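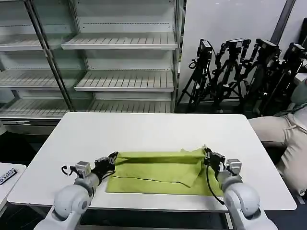
## Folding robot coming to our laundry, what happens to the folding team?

Hi all, bit of a long one, sorry. I work in the linen room at a hotel laundry in Listcombe (towels, table linen, a bit of spa stuff). We found out last week that the company is trialling a two-armed folding robot from a firm called Kedotent, starting in October. One station to begin with, on the small flat pieces.

There are 10 of us on folding over two shifts. Management say no jobs are going "as part of the trial", and you can read that however you like. I've been folding for years and I'm quick, and I quite enjoy it if I'm left alone with the radio on. My manager has asked if I want to be the one trained up on the robot. It would mean an extra £596 a year, before tax, and a new job title that hasn't been decided yet.

So what I'd like to know from anyone who's been through it:

- What do you do all day once the arms are doing the folding?
- Is it worth putting my hand up for the training, or am I just helping them get rid of my mates?
- Does it really cope with cloth? I can't picture it picking a corner out of a heap.

Thanks in advance!

**Edit, August 30, 2026:** I've said yes to the training, but with questions. Will report back.

---

### Answer 1 (accepted)

We've had a pair of arms at our place since last year, ours run on software called Skivum, so some of this might not match yours.

The folding itself is fine on anything flat and one size. Ours takes a corner in each gripper, brings the top edge over, lets go, smooths, goes again. It's slower than a decent folder, no question, and you'll find it maddening to watch for the first week – I kept wanting to reach in. Please don't reach in! There should be a marked line on the floor and a stop button you can get to without leaning across the table. If there isn't, say so on day one and get it in writing.

What it's bad at, in ours anyway: fitted sheets (forget it), anything with a long fringe, and two thin cloths stuck together. It'll happily fold both as one. So a person still shakes everything out and lays it on the table, and a person still checks the pile.

That's your answer about the day. You go from folding to feeding, checking and clearing faults. It's easier on the wrists and shoulders, mine stopped aching. It is duller though, and lonelier, because the station sits apart from the long bench and you lose the chat. We sorted that by swapping every 2 hours so everyone gets a go and everyone gets a break from it. I'd ask for that before they settle on having one "robot person", otherwise you'll be stuck there and you'll also be the one who gets the phone call when it faults on your day off.

On the money, our lot got a one-off £1,875 for taking on the fault clearing, shared across the shift. Yours is every year so it's better in the long run, but ask whether it stops when the trial stops.

Nobody was let go here. Two people left and weren't replaced, and I'll leave you to decide what that means.

### Answer 2

Depends on the firm. We trialled Jin at a different sort of place (packing, not laundry) and it went back after a few months. Take the training, it's free.

### Answer 3

Not laundry, but I'm a union rep, so a few things to ask for before it starts:

1. What are they measuring, and are your own speeds being recorded next to the robot's?
2. If there are cameras on the station, who sees the footage and how long is it kept?
3. What happens to your old grade if the trial ends?

Ask as a group if you can. You won't be helping get rid of anyone by learning the thing, and you'll be in the room when they talk about it. Whether they listen is another matter, ours were good on the cameras and hopeless on the grades. Also get your current job description printed out now, before anyone edits it.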